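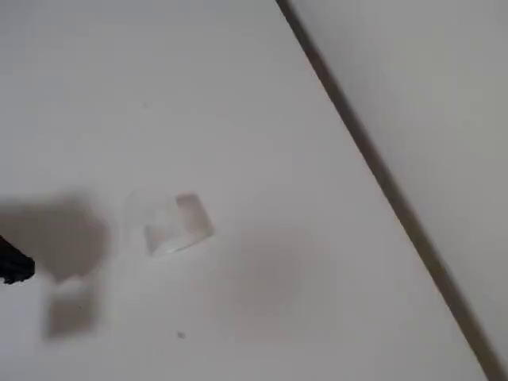 Un plan de travail blanc et son bord.

Choisir un logiciel de comptes rendus quand on s'installe comme ergothérapeute

Temps de lecture : 3 minutes

Imprimer | Envoyer par e-mail

Vous ouvrez votre cabinet, et les démonstrations commerciales arrivent avant les premiers patients. J'en ai suivi plusieurs. Toutes promettent de « libérer du temps thérapeutique ». Je demande à voir, et je vous conseille de faire pareil. La méthode qui suit prend deux semaines et ne coûte rien, à condition de ne rien signer avant la fin.

Étape 1. Chronométrez ce que vous faites déjà

Pendant une semaine, notez le temps passé sur chaque bilan et sur chaque note de séance, avec vos outils actuels, même s'il s'agit d'un cahier et d'un traitement de texte. Séparez la rédaction de la recherche d'informations. Chez moi, la rédaction était rapide. Je perdais mes soirées à retrouver les coordonnées d'un prescripteur ou la date d'une visite à domicile, et aucun modèle de phrase préremplie n'y aurait changé quoi que ce soit.

Étape 2. Écrivez votre bilan type avant la démonstration

Prenez un vrai dossier, anonymisez-le soigneusement, et arrivez avec. Le commercial a son patient modèle, un poignet sans complication qui progresse à chaque séance. Le vôtre a eu un AVC, vit au deuxième étage sans ascenseur et refuse la planche de bain. Demandez que l'on saisisse ce dossier devant vous, en entier.

Chez Landora, la saisie s'est arrêtée à l'aménagement du domicile : il fallait tout mettre dans un champ « divers » limité à 300 caractères. Chez Wekell, les champs existaient, mais répartis sur 3 onglets qui ne s'affichaient pas ensemble. Ma consœur Leonilde Figueiredo s'en accommode très bien – elle fait surtout de la pédiatrie scolaire et n'ouvre presque jamais le troisième.

Étape 3. Faites chiffrer la sortie

Tout le monde demande le prix d'entrée. Demandez par écrit :
- sous quel format vous récupérez vos dossiers si vous partez ;
- combien de temps ils restent accessibles après résiliation ;
- si l'export comprend les pièces jointes ;
- où sont hébergées les données de santé, et sous quelle certification.

Une réponse orale ne vaut rien. J'ai reçu de Norðdahl un devis d'environ 3000 euros pour la reprise et l'export, alors que l'abonnement était présenté comme « sans engagement ». Sur le papier, c'était exact.

Étape 4. Testez dans de mauvaises conditions

Essayez la version gratuite au domicile d'un patient, avec un réseau médiocre, debout dans un couloir. Saisissez une note, coupez la connexion, rouvrez. Avec Andar, ma note était encore là, sans les mesures de hauteur d'assise que j'avais ajoutées à la fin. On m'a répondu que cela serait corrigé en septembre. J'attends de le constater.

Étape 5. Reprenez le chronomètre

Refaites la mesure de l'étape 1 avec l'outil retenu. Comptez aussi les corrections : les phrases automatiques du genre « le patient est autonome dans ses transferts » sont à relire à chaque fois. Zdeňka Bednárik, qui m'a remplacée cet été, en a trouvé une dans le dossier d'une patiente que l'on transfère au lève-personne. C'est ma signature qui figurait en bas.

Si le gain est inférieur au temps passé à apprendre le logiciel, gardez votre traitement de texte et refaites un essai l'an prochain. Vérifiez seulement que vos fichiers sont chiffrés et sauvegardés.

Imprimer | Envoyer par e-mail

Contact | © Tous droits réservés | Haut de page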